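News > Consumer Technology > Wearables
0 comments | 66 shares

Tunov announces Orkimlow sleep band for Australia and New Zealand

2021-10-03

Tunov today announced the Orkimlow, a lightweight wristband that records sleep, resting heart rate and skin temperature through the night. It is the company's first wearable product and will go on sale in Australia and New Zealand in March.

The Orkimlow has no screen. A single status light on the underside of the band shows the battery level when the wearer presses the clasp, and switches itself off after a few seconds. All other information is presented in the Tunov app, which is available for current phones and tablets and does not require a paid subscription.

"Many of our customers told us they had stopped wearing a smartwatch to bed," said Lachlan Hoani, Head of Product at Tunov. "They found it bulky, it needed charging at the wrong time of day, and the display lit up when they rolled over. We have set out to make a band that people can put on in the evening and forget."

The band is made from a soft woven fabric and comes in two lengths. The sensor unit lifts out so that the fabric can be machine washed on a cool cycle. Colours at launch will be charcoal, sand and dark green, with replacement bands sold separately.
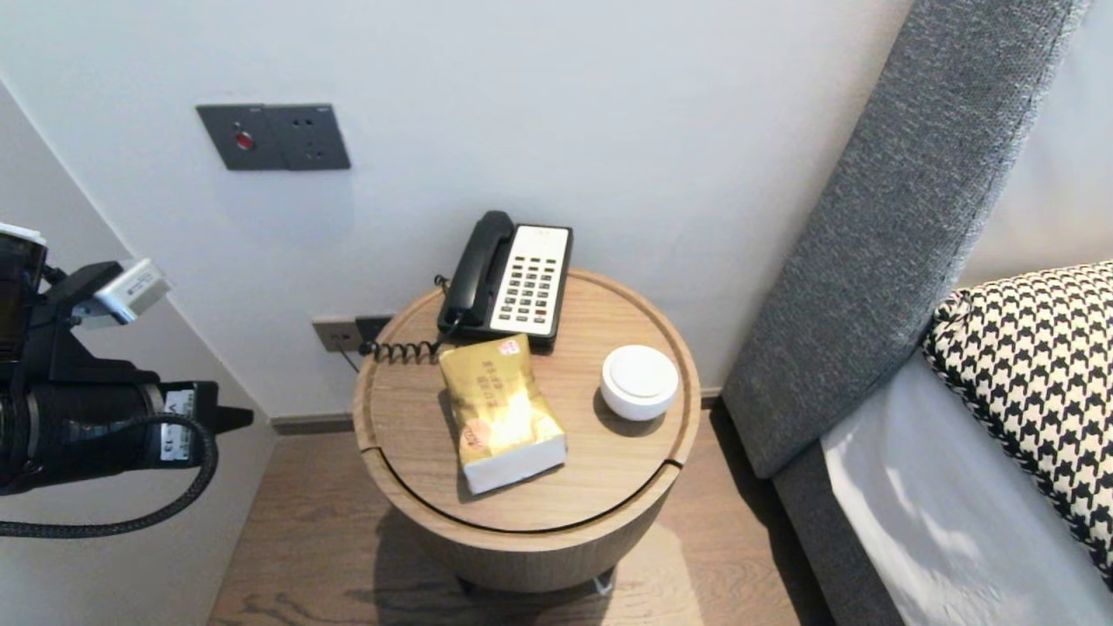
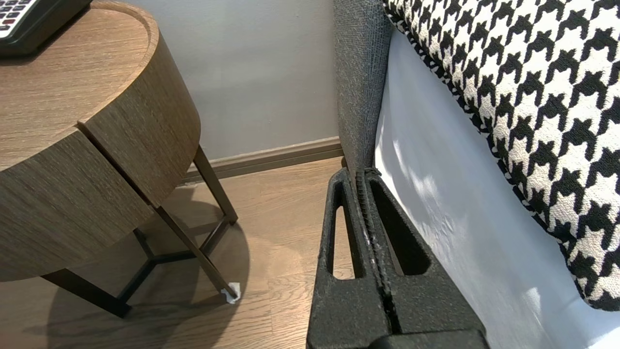
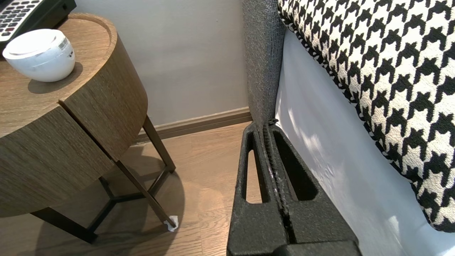
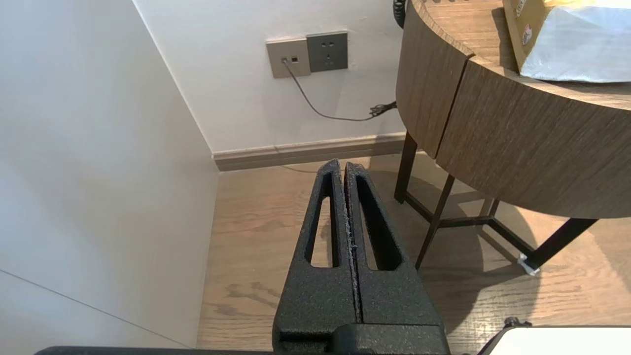
Sleep data is stored on the band and transferred to the app over Bluetooth when the wearer chooses to synchronise it. Wireless transmission is turned off during the night by default. The band can hold up to 2 weeks of recordings, so customers who travel without their phone, or who prefer to keep it in another room, will not lose their history.

A silent alarm is included. The wearer sets the latest time at which they wish to be woken, and the band vibrates gently at a suitable point in the half-hour before it. The strength of the vibration can be adjusted in the app. Couples who keep different hours may link two bands to a single household account while keeping their personal records separate.

The Orkimlow was designed at the company's Nuserberg office and trialled at home by 317 adults, among them shift workers and parents of young children. Changes made following the trial include a wider clasp, a quieter vibration motor and a simplified morning summary. Nearly 400 written comments were received from participants and reviewed by the design team.

"The trial had a considerable influence on the finished product," Mr Hoani said. "The first clasp was difficult to fasten with one hand, and participants were quite right to say so."

The Orkimlow is a general wellness product. It is not a medical device and is not intended to diagnose or treat any sleep disorder. Customers with concerns about their sleep should speak to their doctor.

Availability

The Orkimlow will be sold through the Tunov online store and through Dhillon electronics shops. Pricing will be confirmed before orders open. Each pack contains the sensor unit, one fabric band, a charging cradle and a printed quick start guide. A two-year warranty applies to the sensor unit and cradle. Fabric bands are covered for one year.

About Tunov

Tunov designs and sells small electronic products for the home, including clocks, reading lights and radio receivers. Media enquiries and requests for review units should be directed to the Tunov communications office at Nuserberg.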